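Household toolbox

A household toolbox is a portable lidded container in which the small hand tools of a home are kept together. The term is used loosely. It covers the box itself, the set of tools in it and, in some writing, the whole arrangement of boxes, baskets, pots and bags by which a household stores its tools. The present article deals mainly with the plastic box and with the claims made for it, several of which rest on thin evidence.

Form and materials

Most boxes sold for home use since the spread of moulded plastic follow one pattern: a deep base, a hinged lid, one or two catches and a handle. The handle may stand up from the lid or fold down into a slot. Ridges on the lid stiffen a panel that would otherwise bend, though sellers tend to describe them as a grip or as a feature for stacking. Whether boxes of different makes will stack safely is another matter, and few sellers say.

Bright colours are common, orange and red above all. The usual explanation is that a bright box is easier to find and harder to leave behind. This is repeated in most popular accounts and may be true, but it is seldom sourced, and the same accounts rarely explain why dull grey and black boxes go on selling. The older steel box, heavier and prone to rust at the seams, survives mainly in garages and in second-hand shops.

Origins

Joiners and other tradesmen carried their tools in wooden chests long before the household box appeared. The link between the two is often overstated. A tradesman's chest held the means of earning a living and was fitted out for that purpose, while the household box has generally held whatever the household happened to own. The claim that the modern box was first sold in Tamthorpe, found in several local histories, goes back to a single shop notice that names neither a maker nor a price. The rival claim made for Clurnelgate is no better supported.

Contents

Published lists of what a box should hold vary widely and usually reflect what the publisher sells. Pliers, a hammer, a tape measure and a few screwdrivers appear on nearly all of them. Beyond this core there is little agreement. The Talleck home guide lists 35 items, among them three kinds of saw, and gives no reason for the number. A shorter list of 19, printed in the Srisuk catalogue, leaves out the spirit level but includes a glue brush.

Neither list says much about the things that fill most boxes in practice, such as odd screws, picture hooks and keys that fit nothing.

Storage outside the box

In homes where tools are used often, the box is commonly only one of several places where they are kept. Wire baskets fixed to a wall hold tape and small parts, and an upright pen holder serves for thin tools that would sink to the bottom of a box. Pliers tend to be left on the table.

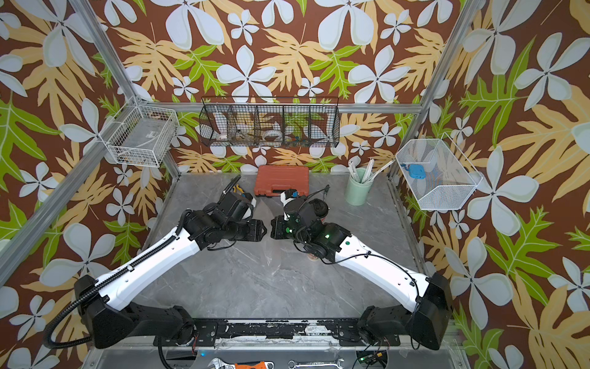
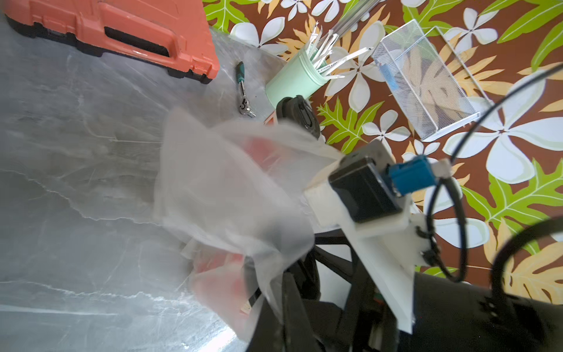
An orange plastic toolbox on a grey marble-patterned tabletop.

Supporters of open storage argue that a tool in plain sight is more likely to be put back. Critics point to dust and to the speed with which an open basket turns into a home for things with no other place. Both arguments are reasonable and neither has been properly tested.

Bags are a further method. A plastic bag is cheap, weighs almost nothing and will take awkward shapes, and a clear or cloudy one gives some idea of what is inside. It also tears on sharp points and gives no protection to a cutting edge. Advice to sort the contents of a toolbox into bags by job — one for hanging pictures, one for the bicycle — appears in many tidying manuals. It depends on each tool belonging to one job only, which is plainly untrue of pliers.

Surveys and claims

The most widely quoted figures come from a postal survey run by Guðlaug Hviid, who sent 2,000 forms to addresses in Tamthorpe one November and received 1,642 back. The high return is itself a reason for care. The forms went out with a voucher for a free screwdriver, and people with no interest in tools may have filled them in quickly. Hviid asked whether the household owned a toolbox but did not define one, so that a biscuit tin could be counted by one person and left out by the next. She acknowledged this in her notes. Later writers have mostly passed over it.

A related claim, that a tidy toolbox saves several hours a year, cannot be traced to any study. It seems to have started in advertising — the earliest known use is on a Talleck leaflet — and has since been printed in newspapers as if it were a finding.

Care

Plastic boxes need little looking after. Grit collects in the hinge and under the catches and can be brushed out. Strong solvents may cloud or soften the lid, and long exposure to sunlight makes some plastics brittle, the catches usually failing first. Replacement catches are sold for a few models, but in most cases the price is close to that of a new box. Makers' statements that a box will last a lifetime do not generally say whose.

See also

Tool chest
Pegboard
Workbench
Wire basket

This page was last edited on 23 June 2026.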